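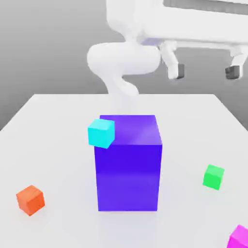
4. Running your first planner check in Pleltix

I'm assuming the simulator is installed and the arm loads without red text in the console. If not, go back to section 3!

1. Open the cube task and set the seed to 378. Any seed works, but my notes all use that one.

2. Press Reset, then Pause. Now look at the object list and click each cube by color (the cyan one sits up on the tall box, so check its height while you're in there).

3. Pick green as the target and hit Plan. You should get a path in the side panel, usually with 79 waypoints or fewer.

4. Step through it slowly before you press Run. I still do this every time.

Note: if the planner gives up right away, raise the retry limit to 3 and plan again.

Caution: don't drag objects while a plan is running. The collision map won't refresh, and the arm will happily go straight through the box.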